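Pirkero Label Printer 3000
Set-up Guide
Section 2: Loading labels, calibrating and printing
Revised 27/10/2020

2.1 Before you start

Read this section through once before you open the printer. You will need the printer, the power supply that came in the same box, one roll of Vikiren direct thermal labels or an equal grade, and a soft dry cloth. Ribbon is not used in this model. If your roll came with a ribbon, set the ribbon aside.

The printer accepts rolls wound with the printable side facing out. Rolls wound the other way will feed but will come out blank. To check, scratch the label surface lightly with a fingernail. A gray mark means you have found the printable side.

Place the printer on a level surface with enough room behind it for the power cord and data cable to hang without bending sharply. Keep it out of direct sun. Thermal stock darkens with heat, and a roll left in a sunny window may be gray along one edge before it is ever used.

CAUTION: Use only the supplied power supply. Other supplies with the same plug may have a different voltage and can damage the print head.

2.2 Loading a roll

1. Turn the power switch off and wait for the front light to go out.
2. Press both gray latches toward the back of the printer and lift the cover until it stays up without being held.
3. Slide the roll guides apart.
4. Hold the roll so that labels come off the top, toward you, and lower it between the guides.
5. Bring the guides in until they touch the roll on both sides. The roll should still turn freely. If it drags, back the guides off slightly.
6. Pull the end of the liner forward, under the two side tabs and over the rubber roller. Leave a short length sticking out past the tear bar.
7. Check that the liner is straight. A roll that starts crooked will get worse as it feeds.
8. Lower the cover and press down on both front corners. You should hear two clicks, one from each side.

NOTE: Pressing only the middle of the cover can close one latch and leave the other open. The printer will run like this, but print will be faint down one side.

CAUTION: The tear bar has a sharp edge. Keep fingers clear when closing the cover and when clearing a jam.

2.3 Using fanfold stock

Fanfold labels feed from a stack behind the printer through the rear slot. The rear slot is closed by a snap-in plate when the printer ships.

1. Remove the plate by pushing its tab down and pulling it toward you. Keep the plate. It should go back in when you return to rolls, to keep dust out.
2. Set the stack on the same surface as the printer, in line with the slot.
3. Feed the first label through the slot, printable side up, and continue from step 6 of 2.2.
4. Move the roll guides in to the width of the stock.

Do not stand the stack on the floor and feed upward. The weight of the hanging stock pulls against the roller and the labels will print short.

2.4 Calibrating the gap sensor

The sensor finds the space between one label and the next. Calibrate every time you change to a different label size or a different type of stock. You do not need to calibrate when replacing a roll with another of the same kind.

1. Turn the power switch on and wait for a steady green light.
2. Hold the FEED button until the light flashes twice, then let go.
3. The printer will feed several labels forward, pause, and stop with a gap at the tear bar.
4. Press FEED once. One label should come out, and the gap should stop in the same place.

If the gap stops in the wrong place, open the cover and look at the sensor, a small dark window set in the paper path to the left of center. Wipe it with the dry cloth and repeat steps 2 to 4. If the printer feeds without stopping, turn it off. The usual causes are stock with no gap (receipt paper, for instance) or a label torn so that part of it is stuck over the sensor.

NOTE: Black-mark stock needs a different setting. Change Media Type to MARK in the Wirkgate settings program before you calibrate.

2.5 Connecting to a computer

Install the Wirkgate settings program before plugging in the data cable. If the cable goes in first, some computers will set the printer up as a plain text device, and labels will print as lines of code.

1. Run the installer and choose USB or Network.
2. When asked, connect the cable and turn the printer on.
3. Choose your label size from the list. If it is not there, choose Custom and type in the width and height of the label itself, leaving out the liner.
4. Click Print Test Label.

For a network connection, plug the network cable in and restart the printer. It will request an address and print it on a label. To set a fixed address, enter it on the Network page. The port number is 3879 and should be left as it is unless your network administrator asks for a change.

2.6 Setting darkness and speed

Darkness runs from 0 to 30. The printer ships at 21, which suits most Vikiren stock. Higher is not always better. Too much heat makes the bars of a barcode swell into the spaces between them, and a label that looks good and black may not scan.

1. Print a test label at the shipped setting.
2. Look at the small bars on the sample barcode. The edges should be clean and the spaces white.
3. If the print is gray or patchy, raise darkness one step and print again.
4. If the bars run together, lower darkness one step and print again.
5. When the label looks right, scan it with the scanner you will use every day.
6. Click Save to Printer. Settings that are not saved are lost when the power goes off.

If no darkness setting gives a clean result, reduce the speed by one step and begin again from step 1. Slow speeds are better for barcodes printed sideways to the direction of feed.

2.7 Applying printed labels
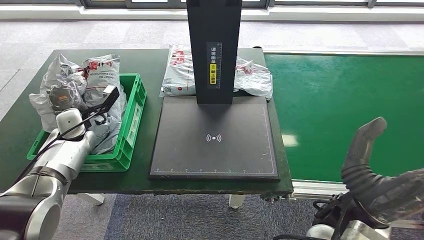 Labels should go on the largest smooth area of the package, with the whole barcode on one face. Boxes give little trouble if you stay away from seams and tape. Plastic mailers need more care. Bags like those packed in the green crate are crumpled and glossy, and both conditions work against a scanner: a crease can break a bar, and shine from overhead lights can hide part of the code. Press the bag flat before you apply the label, push out any air under the print area, and rub from the middle of the label toward the edges.

1. Fill and seal the mailer.
2. Lay it on a hard surface and smooth the side that will take the label.
3. Peel the label from the liner by bending the liner back. Pulling the label up by a corner will curl it.
4. Set one short edge down first, then lower the rest.
5. Do not cover the barcode with clear tape. Tape adds glare, and the adhesive in some tapes will fade thermal print.

NOTE: If a code on a mailer will not read, tilt the package slightly and try again before reprinting.

2.8 Cleaning

Clean the print head each time you change the roll. Turn the power off, open the cover, and let the head cool. Wipe along the dark line on the underside of the cover with an Esquivel cleaning pen or a lint-free swab dampened with isopropyl alcohol. Let it dry fully before closing. Do not use a blade or any metal tool on the head.

Wipe the rubber roller with a damp cloth, turning it by hand as you go. Stuck adhesive can be lifted with a piece of tape. If you ship heavily in December, clean the roller at the end of each day during that month.

2.9 Light signals

Steady green: ready.
Flashing green: receiving data.
Steady amber: cover open or not fully latched.
Flashing amber: out of labels, or gap not found. Reload and calibrate (2.4).
Flashing red: print head too hot. Leave the power on and wait. Printing resumes by itself.
Steady red: fault. Turn the power off, unplug the data cable, and turn the power on again. If the light is still red, see Section 5.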